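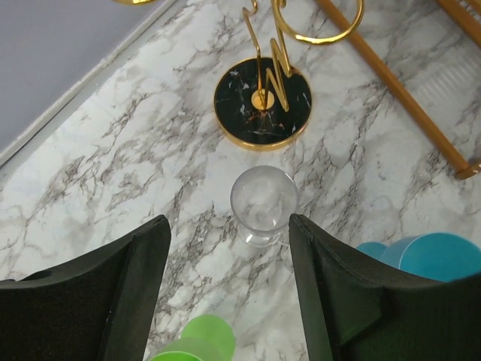 Caring for Marble and Marble-Patterned Surfaces

Reading time: 3 minutes

Residents of Kesley Court are asked to wipe worktops daily with a soft cloth, warm water and a little mild washing-up liquid. Rinse and dry afterwards.

Vinegar, lemon juice and limescale sprays must not be used on natural stone – they dull the polish. Blot spilt wine or coffee at once. For an older stain, apply a paste of bicarbonate of soda and water, cover it and rinse after 15 minutes.

Place glasses and cups on coasters. Chips or open joints should be reported to Zamfira Moldovan at the Grolstead office.

Revised March 2022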